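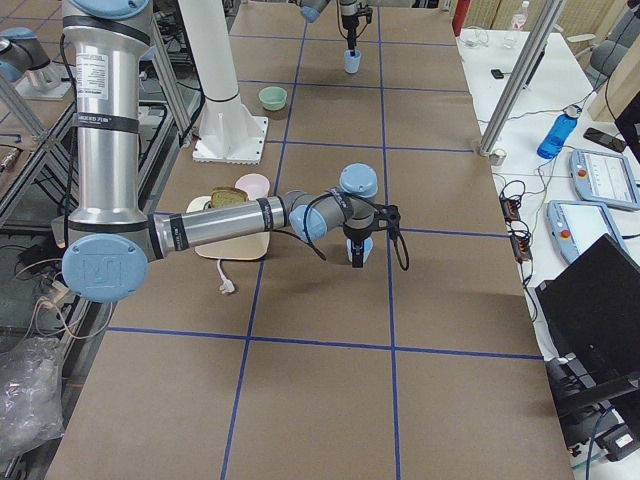 Gripper trials, cup week – photo page

Quick gallery from the two-finger comparison at Inurdale. Andix fingers against the Mansour set, same arms, same table, same cups. Full write-up comes later, still cleaning up the logs. Posted 2 Jan 2019, fixes welcome.

For anyone new: the job is boring on purpose. Pick up a light plastic cup, carry it over to another cell on the grid, set it down without tipping it. Then again. 159 tries in total between the two sets, split as evenly as we could manage. Cups are harder than they look becuase the wall gives when you squeeze. Too much force and it goes oval, too little and it slides when the wrist turns.

Grid is blue tape on brown kraft paper. Cheap, easy to redo, and you can call out a cell from across the room. Paper gets replaced when it wrinkles. We tried a printed mat in August and went back to tape after a few days – glare.

Settings, short version. Same approach height for both. Same closing speed. Force limit started at the Mansour default and got turned down from there, one step at a time. Controller is the Sirkport build, release 3, nothing custom except the logging. Pendants stayed on the side table so either arm could be stopped by hand.
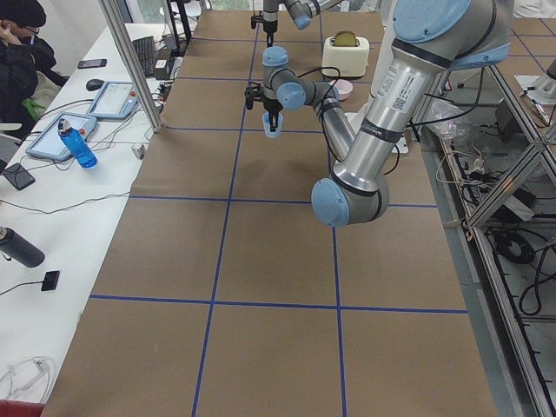
Cup up off the paper in the near gripper, far gripper empty. Toaster and pink bowl farther back.

Notes on carrying. Elbow-low poses like this one were the ones I worried about, the cable along the forearm needs slack or it tugs at the wrist. Rerouted it twice. Better now, still not great. If you copy the setup, leave a bigger loop than you think and check it at full wrist rotation, both ways.

Results so far, cups only:
Andix fingers – 78 good placements. Softer pads, forgiving when the cup is off center. Slower to let go, the pad sticks a bit.
Mansour fingers – 63 good placements. Crisp release, but picky about where the cup sits. Most of the misses were at pickup and not at the drop.
Rest were misses or runs I threw out over controller timeouts. Will split those up properly in the write-up.

Bread and bowls are next round, no numbers yet. First impression is bowls want a rim grasp and bread wants almost no force at all. Dont quote me.

Camera check. The wrist view is what we use to square up to the grid before a run. Blue on brown seperates nicely, no fancy thresholds needed. Crossings are the useful bit – two in view gives you a heading, one is enough for position if you trust the arm. Angled views like the next one are fine as long as the strips stay sharp. A crease in the tape can throw off the edge fit, so smooth it down or re-lay that strip.

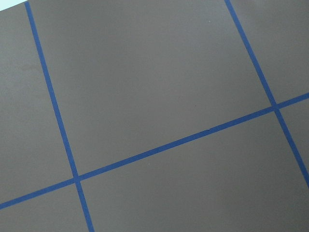
Still to do

Second wrist camera mount, stiffer one. Rerun the Mansour set with the force limit two steps lower. New pads for the Andix fingers, the old ones are getting shiny. Raw logs go up once the timestamps are fixed.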